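Perneck Heritage Association, web and events support
Ticket 1670
Subject: Join links rejected for household registrations, online talk "Letters Home: Families Between Perneck and Skasstead"
Opened: October 2025
Status: Closed, one follow-up item open
Priority: 2
Component: Proltudura registration form, reminder mailer
Handled by: Ermanno Martinelli

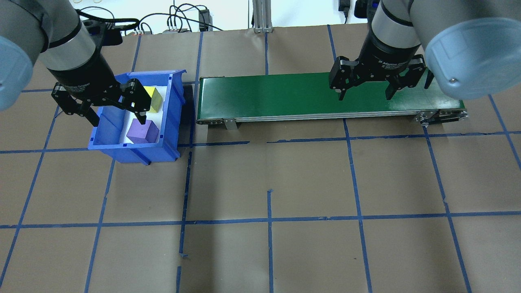
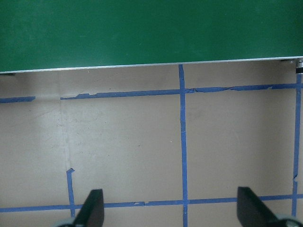 Tabletop and green surface with metal edging, two views.

Summary
Members who registered more than one person for the online talk received a join link that worked on the first device only. A second person opening the same link from the same household got "This invitation has already been used" and was sent back to the public event page. A separate fault in the reminder email showed the start time in the wrong time zone for registrants outside Perneck. Both faults were present at the same time and were reported as one problem.

Environment
Event page on the association site, hosted at Bassi, shared plan.
Registration through the Proltudura form block, embedded in the event page.
Meeting room supplied by the same account used for the language classes. Waiting room on, named registration required.
Reminder emails sent by the Proltudura mailer, not by the newsletter system.
Member list synchronized overnight from the membership spreadsheet.

Report as received
"My wife and I signed up together. She is joining from her mother's in Skasstead and I will be at home. We tested the link as the email told us to. Mine opened the test page. Hers says the invitation was used already. Also her email says the talk starts in the middle of the night. Please advise whether we need to register again."

Similar messages arrived from other households. One person had registered again under a second address and now held two confirmations with different start times.

Steps to reproduce
Open the event page while logged out.
Choose Register, enter a name and email, set Seats to two.
Submit and wait for the confirmation email.
Open the join link in one browser. The test page loads.
Open the same link in a second browser, or a private window.
Result: "This invitation has already been used."
Expected: the link opens for as many people as there are seats on the registration.

Log

Entry, Martinelli
Reproduced with a test registration. The link contains a token. The first visit sets a cookie and marks the token as claimed. Any visit without the cookie is refused. Clearing cookies on the first device also causes a refusal, so a member who changes browsers between the test and the talk would be locked out even with a single seat.

Seats setting has no effect on the token. One token is issued per registration regardless of the number entered.

Entry, Martinelli
Checked whether this is new. The last talk, on wartime postcards, used the same form with no complaints. Compared the two event records. The earlier one has "Link type: shared." The current one has "Link type: personal, single claim." The event was created from the template for the annual members' meeting, where single claim is wanted because of voting. The template was duplicated and the title, speaker and description were changed. Link type is on the Advanced tab, which is collapsed by default.

Entry, Martinelli
Tried changing link type on a copy of the event. New registrations get a shared link as expected. Existing registrations keep the old token and the old behavior. The setting is read when the registration is created and is not looked up again when the link is opened. Changing it on the live event will therefore fix nothing for people already registered.

Options considered:
Cancel all registrations and ask people to sign up again. Rejected. Many of those attending are older members who had help with the form the first time, and the cancellation email reads as if the talk itself has been canceled.
Turn off named registration and post the room address on the page. Rejected by the program group. The speaker asked that the discussion part be limited to registered people, as some will be talking about their own relatives.
Reissue links in bulk after changing the type. Preferred if the form allows it.

Entry, Martinelli
Bulk reissue exists under Registrations, Actions, Regenerate invitations. Ran it on the copy. New links are issued, old ones redirect to the new ones. The redirect also works from a browser that had been refused before. An email goes out automatically and cannot be suppressed. The text can be edited beforehand.

Did not run it on the live event yet. The reminder time zone fault has to be fixed first, otherwise the reissue email will carry the wrong start time to the same people.

Entry, Martinelli
Time zone fault. The confirmation page shows the right time for everyone. The email does not. The template uses the field "start_local". For registrants with a stored profile this is converted to the zone in the profile. For registrants without one, it falls back to the zone of the browser that submitted the form. Where one person registers for a relative in another country, the relative's email gets the first person's zone or, if the relative is on our member list, whatever the list contains.

Looked at the member list. The zone column was added when the Skasstead members joined and was filled in by copying the cell down. A block of Skasstead members has a zone belonging to neither town. That explains the middle-of-the-night start in the original report. The nightly sync writes the column over any correction made in Proltudura, so it has to be corrected in the spreadsheet.

Entry, Martinelli
Corrected the zone column in the spreadsheet. Started the sync by hand. It reported success but did not update any profiles. Log on the hosting side showed the sync job reading a cached copy of the export. Opened a request with Bassi to clear the cache.

Entry, Martinelli
Bassi replied. Cache cleared on their side. They note that the export address should carry a version parameter if a same-day refresh is needed. Added the parameter. Second sync updated the profiles. Checked 5 Skasstead profiles against the spreadsheet, all correct.

Changed the email template. "start_local" replaced with fixed text giving the start time in Perneck and the start time in Skasstead, each with the town name. The field is not used anywhere in the message now. This is less elegant than conversion but does not depend on profile data. Members joining from elsewhere can work it out from either one, or use the calendar file attached to the email. Calendar file tested in 4 mail programs and lands at the right hour in each.

Entry, Martinelli
Changed link type to shared on the live event. Edited the reissue email to the following:

"You are registered for our online talk. We have replaced the join link. Your registration has not changed and you do not need to sign up again. Please use the new link below. Everyone in your household may use it, from any device. If you saved the old link, it will take you to the same place. Start times for Perneck and Skasstead are given below."

Ran Regenerate invitations. Queue emptied without errors. Two messages bounced. One address had a typing mistake, corrected from the paper sign-up sheet and resent. The other mailbox is full. Left a phone message.

Entry, Martinelli
Duplicate registrations. The member who registered under a second address has been merged into the first record. Merge keeps the older registration and the newer phone number. Confirmed with the member which address they want.

Entry, Martinelli
Reply from the original reporter: both links open, both emails show the right time. Asked whether the talk will be recorded. Passed to the program group, outside the scope of this ticket.

Cause
Event duplicated from a template with single-claim links.
Link type stored per registration and not re-read.
Wrong zone values in the member spreadsheet for part of the Skasstead list.
Sync reading a cached export.

Resolution
Link type changed, invitations regenerated, zone column corrected, export address versioned, email template changed to fixed times for both towns.

Changes to the event checklist
Start from the template named "Talk, online." The members' meeting template has been renamed "VOTING ONLY" and moved to its own folder.
Open the Advanced tab and read Link type before publishing.
Register a test household with two seats and open the link in two browsers.
Send the test reminder to an address with a Skasstead profile and one with a Perneck profile.
Delete the test registrations before the attendance list is exported.

Advice to give members who call
Ask them to open the most recent email from the association and use that link.
If the page still says the invitation has been used, ask which email they opened. Look up the registration by last name and use Resend.
A member who wants to add a relative does not need a new registration. Increase Seats on the existing one and resend.
Do not read the room address out over the phone. The waiting room will refuse anyone without a registered name.

Open item
Proltudura support has been asked whether Regenerate invitations can be run without sending email. Their first reply described how to edit the message text, which was already known. Asked again with the menu path and the event type. Waiting for an answer. Tracked here until they respond, then to be moved to the general form notes.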